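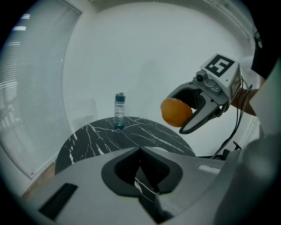
Ticket 805: right gripper track jumps when it closes on round things
Project: Bolger (two-hand gripper set)
Opened by: Jamshid Nazari
Status: closed, then reopened, then closed with feeling

Symptom

With both grippers running, the right one records a fine path until the fingers close on something round. Then its position hops sideways by 30 mm, sits there looking pleased with itself, and hops back when the fingers open. The left gripper has no such ambitions. Recorded with an orange, in July, with the blinds down.

Log from the bad run had 2,973 position samples. The hops all line up with finger closure. Raw file is in the Clamcombe folder under "oranges_bad".

Tried so far

Restarted everything. Swapped the USB ports. Swapped them back. Reprinted the marker patterns on matte paper in case the glossy tabletop was bouncing light up at them. No change, but the markers do look very smart now.

Nazanin Ranjbar
Is it the fruit or the hand? Run the same thing with something that isn't orange and isn't a sphere. I have potatoes.

Jamshid Nazari
Potato run done. Same hop, slightly smaller.

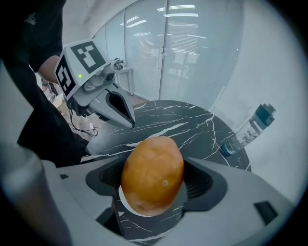
I also went slower on the close, taking a full 2 seconds, and the hop turned into a slide. So it follows the fingers, and the color of the thing being grabbed can be let off with a warning. Uploading as "potato_slow".

Nazanin Ranjbar
A slide is good news. A bad marker reading would still jump. Something is moving. Hold the body still and wiggle the cube.

Jamshid Nazari
The cube wiggles. I would like it noted that I tightened that screw.

Baldur Hjaltested
You tightened the screw on the left one. I was there. You said "that'll do both."
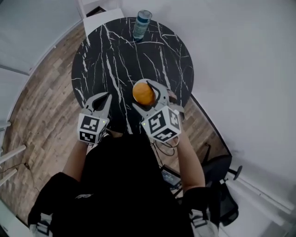

Iolo Nicholas

Coming in from the print side, as I made the mounts. The right cube sits on the older Hercombe bracket, which has a slot where the newer one has a round hole. When the fingers close, the drive rod pushes up on the bracket and the cube tips. A small tip at the cube gets multiplied by the offset out to the fingertips, and there's your 30 mm.

Fix:
Take the old bracket off.
Fit the round-hole one (blue bin, bottom shelf, under the thing Babak is never going to finish).
Thread lock on the screw. One drop, Jamshid.
Redo the cube-to-fingertip calibration before recording anything.

Babak Akbari
I am going to finish it.

Jamshid Nazari
New bracket on, calibration redone. Orange: no hop. Potato: no hop. Closing.

Jamshid Nazari
Reopening. I was reading the left gripper's log.

Jamshid Nazari
Right log checked this time, both objects, fast and slow close. Flat as you like. Old bracket is in the trash and both screws have been tightened, individually. Closing.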